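Vermisstenfall Kermani

Der Vermisstenfall Kermani ist ein bis heute ungeklärter Kriminalfall aus der Kleinstadt Breltlow. Im Januar 1974 verschwand dort die 19-jährige Näherin Judith Kermani auf dem Heimweg von der Spätschicht. Ihre Leiche wurde nie gefunden.

Verschwinden

Kermani arbeitete in der Textilfabrik Plinwood am nördlichen Stadtrand. An einem Freitag verließ sie das Werk kurz nach 22 Uhr gemeinsam mit einer Kollegin. Die beiden trennten sich an der Bahnunterführung. Von dort waren es noch zwei Kilometer bis zur Wohnung der Eltern in der Gerberstraße. Ein Busfahrer gab später an, er habe gegen 22:20 Uhr eine junge Frau in hellem Mantel an der Haltestelle Mühlenweg gesehen - sie sei nicht eingestiegen. Ob es sich um Kermani handelte, blieb offen.

Ermittlungen

Die Eltern meldeten ihre Tochter am folgenden Morgen als vermisst. Die Polizei ging zunächst von einem freiwilligen Weggang aus und begann erst nach vier Tagen mit einer größeren Suche. Daran beteiligten sich 100 Bereitschaftspolizisten und die örtliche Feuerwehr. Gefunden wurde am Ufer des Stadtgrabens ein einzelner Handschuh, den die Mutter wiedererkannte. Bis zum Jahresende wurden 127 Personen vernommen. Ein Vorarbeiter des Werks saß elf Tage in Untersuchungshaft und wurde mangels Beweisen entlassen.

Wir verwenden Cookies, um unser Angebot zu verbessern. Mit der weiteren Nutzung der Seite stimmen Sie dem zu. [OK] [Mehr erfahren]

Spätere Entwicklung

1998 wurde die Akte wieder geöffnet. Der Handschuh war zu diesem Zeitpunkt nicht mehr auffindbar.

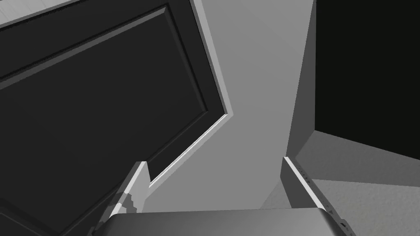
Die Kriminalbeamtin Shiyu Meng ließ daraufhin das Gelände der stillgelegten Fabrik absuchen, ohne Ergebnis. Das Verfahren wurde zwei Jahre später erneut eingestellt.

Rezeption

Die Journalistin Golnar Ansari veröffentlichte im Verlag Prustmont das Buch »Gerberstraße« (156 Seiten). Sie kritisiert darin vor allem den späten Beginn der Suche und die Festlegung auf den Vorarbeiter. In Breltlow erinnert seit 2004 eine Tafel an der Bahnunterführung an die Vermisste.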